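# 로봇이 빨래를 놓지 않던 오후

드런빌에 도착한 건 오후 2시가 조금 넘어서였다. 역에서 연구동까지 걸어가는 길에 비를 쫄딱 맞았고, 그래서 내가 그날 처음 한 말은 "혹시 수건 있어요?"였다. 빨래 로봇을 취재하러 가서 수건부터 빌린 기자라니, 좀 민망하긴 했다(수건은 아주 보송보송했다!).

클라세오라는 회사 이름을 처음 들은 건 올봄이다. 집 안에 널브러진 옷을 주워 바구니에 담는 로봇 팔을 만든다고 했다. 접는 것도 아니고 세탁기를 돌리는 것도 아니고, 그냥 줍는다. 솔직히 말하면 나는 그 '그냥 줍는다'는 대목에서 이미 마음이 기울었다. 우리 집 소파에는 사람이 앉을 자리가 늘 한 칸밖에 없다. 나머지는 건조기에서 나온 것들, 한 번 입고 애매해진 것들, 누구 건지 모를 양말의 차지다.

그런데 내가 간 이유는 자랑을 들으려는 게 아니었다. 지난 9월에 이 팀의 로봇이 사고를 쳤다. 정확히는 '사고가 될 뻔한 일'인데, 팀에서는 굳이 사고라고 부른다. 그렇게 부르기로 정했다고 한다.

## 소매 한쪽

그날 로봇은 소파 위의 옷을 집어 옆에 둔 바구니로 옮기고 있었다. 하루에 900번 집기가 목표였고 오전 내내 별일이 없었단다. 점심을 먹고 돌아온 라클런 호아니가 바구니를 비우려고 허리를 숙였는데, 마침 로봇이 긴 스웨터의 몸통을 물고 올라가던 참이었다. 축 늘어진 소매가 라클런의 손목시계 줄에 걸렸다. 로봇은 그걸 몰랐다. 팔은 계속 위로 갔고, 라클런의 손목도 같이 갔다.

"처음엔 웃겼어요. 스웨터랑 악수하는 느낌이었거든요." 라클런은 내 앞에서 손목을 들어 보이며 그때를 재연했다. "한 뼘쯤 올라가니까 안 웃기더라고요."

건너편에 있던 메를 토모아나가 비상정지 버튼을 눌렀다. 팔은 바로 섰다. 문제는 그다음이다. 팔은 섰는데 그리퍼가 열리지 않았다.

여기서 잠깐, 나는 비상정지라는 게 누르면 다 풀리는 버튼인 줄 알았다. 공장 영화를 너무 많이 본 탓인가? 메를 말로는 멈추는 것과 놓는 것은 완전히 다른 이야기라고 한다. 무거운 걸 들고 있는 로봇이 멈추면서 손까지 펴버리면 아래 있는 사람이 다친다. 그래서 이 팀도 정지하면 물고 있는 것을 계속 물도록 설정해 두었다. 유리병을 옮기던 이전 과제에서 그대로 가져온 설정이었고, 옷으로 과제가 바뀌고 나서도 그대로 남아 있었다.

결국 라클런은 반대쪽 손으로 시곗줄을 풀고 빠져나왔다. 손목에 빨간 줄이 하나 남았고 저녁에는 없어졌다. 스웨터는 올이 나갔다. 이 스웨터가 케인 와카의 것이라, 나는 그날 그 얘기를 세 번이나 들었다. 꽤 아끼던 옷이었나 보다.

## 옷은 생각보다 나쁜 물건이다

케인 와카는 그 일이 있고 나서 기록을 전부 다시 돌려봤다. 그가 제일 먼저 의심한 건 힘 센서였다. 사람 손목이 딸려 올라가는데 왜 아무 경보도 없었을까? 들여다보니 센서는 멀쩡했다. 값도 제대로 찍혀 있었다. 다만 그 값이 600그램짜리 청바지를 끌어올릴 때와 별로 다르지 않았다. 라클런이 무심코 팔을 따라 올려줬기 때문이다. 버텼다면 오히려 일찍 멈췄을 거라고 한다. 순순히 따라가는 사람은 센서 눈에는 좀 묵직한 빨래인 셈이다.

나는 이 대목이 제일 무서웠다. 놀란 사람이 꼭 버티는 건 아니지 않나. 나라면 분명히 따라갔을 것이다. 아이도 그럴 것 같다. 강아지는… 강아지는 버티겠지만.

게다가 옷이라는 물건이 아주 고약하다. 상자는 잡으면 어디까지가 상자인지 안다. 옷은 잡는 순간 모양이 바뀌고, 밑에 깔린 다른 옷을 데리고 나오고, 끈이나 소매가 엉뚱한 데로 늘어진다. 자라 그림쇼는 이걸 '꼬리'라고 부른다. 집은 물건 말고 거기 딸려 오는 모든 것. 팀 회의록에는 꼬리 얘기가 빠지지 않는다. 검은 옷이 검은 옷 위에 쌓여 있으면 꼬리가 어디서 시작하는지 카메라도 헷갈려 하고, 내 눈으로도 잘 모르겠더라. 우리 집 건조대에서 매일 겪는 일이라 괜히 반가웠다.

커피를 한 잔 얻어 마시고 작업하는 방으로 들어갔다. 방은 웬만한 집 거실 같다. 가죽 소파가 있고, 흰 벽에 전등 스위치가 있고, 바닥은 나무다. 소파 앞에 내 키를 주눅 들게 하는 흰 로봇이 버티고 있다는 점만 빼면 당장 드러누워도 될 분위기다. 나는 문 옆에 붙어 서서 팔이 옷더미 쪽으로 손목을 꺾고 내려오는 걸 한참 구경했다. 메를은 비상정지 버튼을 손에 쥔 채 로봇에서 눈을 떼지 않고 나와 수다를 떨었다.

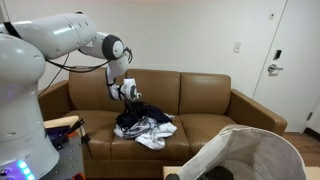 메를 토모아나는 이 대목에서 내 기사 방향이 마음에 안 든다고 했다. 센서 얘기만 쓰면 독자들이 센서만 좋아지면 되는 줄 안다는 것이다. 그날 진짜로 잘못된 건 바구니를 비우는 시간이 아무 데도 적혀 있지 않았던 거라고, 팔이 움직이는 동안 사람이 손을 넣는 게 한 달 넘게 당연한 일이 되어 있었다고 했다. 자기도 수십 번은 그랬단다. "라클런이 운이 없었던 거지 라클런이 틀린 게 아니에요. 그건 꼭 써주세요."

그래서 쓴다. 그리고 듣고 보니 메를 말이 맞다. 나는 취재 노트에 힘이 어떻고 그리퍼가 어떻고 잔뜩 적어 놓고, 정작 '왜 손을 넣었나'는 한 줄도 묻지 않았다. 라클런에게 다시 물었더니 대답이 싱겁다. 바구니가 차면 다음 옷이 밖으로 떨어지고, 그러면 그 회차를 버려야 하고, 버리면 퇴근이 늦어진다. 누가 시킨 적은 없다고 했다. 다들 그렇게 했다고.

## 바뀐 것들

팀은 8일 동안 로봇을 세워뒀다. 처음엔 사흘이면 될 줄 알았는데, 설정 하나를 바꾸려니 그 설정에 기대고 있던 다른 것들이 줄줄이 나왔다고 한다. 케인 와카는 그걸 두고도 꼬리라고 했다.

우선 그리퍼가 달라졌다. 이제 옷을 다룰 때는 정지 버튼을 누르면 팔이 서고, 이어서 손이 열린다. 옷은 떨어져도 괜찮으니까. 대신 유리병 과제로 돌아가면 예전 설정을 불러와야 하고, 그걸 깜빡하면 이번엔 병이 떨어진다. 그래서 과제를 고르지 않으면 아예 시동이 걸리지 않게 해놨다. 자라는 아침마다 화면을 한 번 더 눌러야 해서 귀찮다고 투덜댔다.

속도도 손을 봤다. 옷을 물고 올라가는 첫 구간을 원래 속도의 80퍼센트로 낮췄다. 내가 보기엔 별 차이가 없는데 메를은 확실히 다르다고 한다. 꼬리가 어디 걸렸으면 그 구간에서 티가 난단다. 하루 목표에서도 900이라는 숫자를 지웠다. 새 숫자는 아직 없다. 몇 개가 적당한지 정하려고 할 때마다 회의가 길어져서 그냥 안 정하고 있다나.

바구니를 비울 때는 팔을 대기 자세로 돌리고, 버튼을 누르고, 큰 소리로 "비웁니다" 하고 말한다. 나도 한번 시켜줘서 해봤는데 목소리가 작다고 다시 하라고 했다. 두 번째에는 옆방에서 대답이 왔다.

아, 시계랑 팔찌도 금지다. 문 옆에 작은 접시가 하나 생겼다는데 라클런은 그냥 시계를 집에 두고 다닌다.

## 아직 안 풀린 것

오후 5시쯤 케인 시핸과 통화를 했다. 타휘리라는 곳에서 로봇 안전 자문을 하는데, 클라세오가 사고 보고서를 먼저 보내온 게 인연이 됐다고 한다. 그는 칭찬에 인색한 편이었다. 놓는 설정으로 바꾼 건 찬성인데, 연구실 사람들은 다 버튼이 어디 있는지 안다는 게 걸린다고 했다. 집에서는 누가 버튼을 들고 서 있느냐는 질문이다. 할머니가? 여섯 살짜리가?

이 질문을 그대로 들고 방으로 돌아가니 잠깐 조용해졌다. 자라가 먼저 입을 열었다. 우티아라는 이름의 다음 버전에서는 옷을 당겨보고 '되당기는 느낌'이 아니라 '따라오는 느낌'을 구분해 보려고 한단다. 빨래는 스스로 올라오지 않으니까, 들기에 너무 가벼워지면 그것도 이상한 신호로 치겠다는 얘기다. 될 것 같으냐고 물었더니 반반이라고 했다. 얇은 블라우스 한 장이 옷더미에서 쏙 빠질 때도 갑자기 가벼워지기 때문에, 지금은 로봇이 블라우스만 만나면 놀라서 선다. 하루 종일 선다고 한다.

그러니까 당분간 우리 집 소파는 내가 치워야 한다. 좀 아쉽긴 하지만, 반반인 걸 반반이라고 말하는 팀이라 나는 기다려볼 생각이다. 얇은 블라우스라면 나도 집에 많으니 몇 벌 보내주겠다고 했더니, 라클런이 단추 없는 걸로 부탁한다고 했다. 단추 얘기는 또 따로 있는 모양인데 막차 시간이 걸려서 못 들었다. 나오는 길에 케인 와카가 올 나간 스웨터를 들고 와 보여줬다. 왼쪽 소매 끝, 손가락 하나가 들어갈 만한 구멍이었다.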